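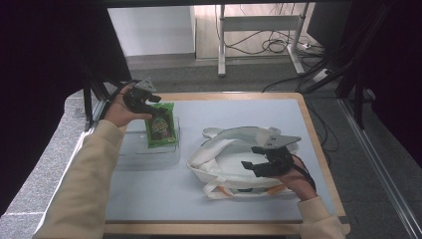

Mirkia: snack packing, tabletop set

READ ME FIRST

Hi! I'm Inês Arruda and I put this collection together, so if something in it is confusing, that's on me and you should write and tell me. Mirkia is a set of 246 short clips about one small chore, moving packaged snacks between a clear plastic container and a tote bag. It's the kind of thing I do half asleep before a day trip, and it has a lot more going on in it than I expected when I started (bags are sneaky).

What's in the folder

There are 51 sessions, and each one has its own subfolder with the clips and a plain text notes file. I wrote the notes the same evening, so some are long and some say "fine" and nothing else. Sorry about session 8, where I mostly wrote about lunch.

The things on the table

Container: clear plastic, shallow, open while we're packing. It shows reflections along its edges, so go easy if you're tracing outlines.
Tote: white fabric with white straps and a bit of orange along the bottom edge. I never ironed it and I'm not going to! The creases are part of the job.
Snacks: small packets. The green one with the round brown and green design is my favorite to label, you can spot it right away.
Table: wooden frame, pale blue-gray top. I call it the Nurkuswood table in the notes, after the shop I got it from.

How a session goes

The tote gets laid down on its side, never stood up, and the packets go from one place to the other, one at a time. Which direction depends on the session, so check the notes file before you assume anything is being packed. I mixed up 4 clips this way in the first release, and Voicu (that's the labeling tool we use) happily let me do it. They're fixed now.

Labels

Every clip has a start label, an end label and the name of the item. If a packet gets caught on a strap, I still count it as the same move until it's let go. You may not agree with me, and I went back and forth on it for days.

Still to do

Better names for the snacks, for one, because "green one" was fine until I bought another green one. I'd also like to add a few sessions with the strap tucked underneath.

Changes

09/08/2018: direction labels corrected, notes files renamed to match their folders, typos in the Aruretti import script cleaned up.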